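2025-12-01

The town of Kistley picks up leaves twice. The first pickup is early, when the leaves are still on the trees, and the second is in December, when they're all in my yard. Between the two you are meant to keep your pile at the curb, "loose and free of sticks," according to the flyer. I have a silver maple. A silver maple is mostly sticks.

When we bought the house, the seller mentioned the tree as a feature. "Great shade," she said, and she was right, the shade is great from June to September. She had also left two rakes in the garage, and I thought that was generous of her.

I've tried most of the methods by now. The tarp method works fine until you have to drag the tarp. The mulching mower turns leaves into smaller leaves. Last year I paid 80 dollars for a Pillis leaf vacuum, secondhand, from a man in Nerkcombe who helped me load it into the car faster than I've ever seen a person move. It swallowed leaves for one afternoon and then a walnut, and the walnut won. (I don't own a walnut tree. I have a theory about the squirrels and I'm keeping it to myself.)

My neighbor Siyabonga Oosthuizen doesn't rake. He has a small, tidy crab apple that drops maybe a hatful of leaves, and his lawn is otherwise covered in mine. I went over to apologize the first fall and he told me he likes them there, that they're good for the worms. He has excellent grass. I've got bald patches in the shape of every tarp I ever left out overnight.

So this year I decided to do it his way, at least in the back. I raked the front, because the front is where the flyer applies, and I left the back alone. It was harder than it sounds. I kept going out there with coffee and looking at it. On the second weekend I caught myself picking leaves up by hand and putting them in my coat pocket, like a shoplifter.

The front still took me most of November. I bought paper bags at Lockyer Hardware, the kind that stand up by themselves until you put something in them, and filled 38. Then I read the flyer again and found out bags are a spring thing. I emptied them all at the curb. A woman walking her dog stopped to watch me do it, and so did the dog.

The truck is supposed to come this week. The pile has settled a good deal with the rain and has a paper plate in it that isn't ours. If they skip the street again, I'll move the whole thing to the back and tell people it's for the worms.

The maple, for its part, is done, and I have to admit it looks better with nothing on it. All summer it's a big green lump and then one morning you can see how it's put together. There's a small picture in a thick black frame, a black-and-white print of bare branches with a pale sky behind them, and it makes my case better than I can: not one leaf anywhere in it, and I could look at it all day. My gutters are full, though, so I should go find the ladder.
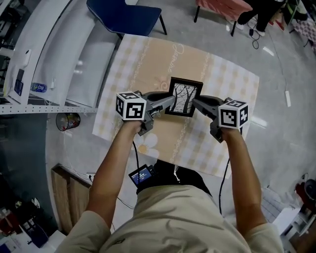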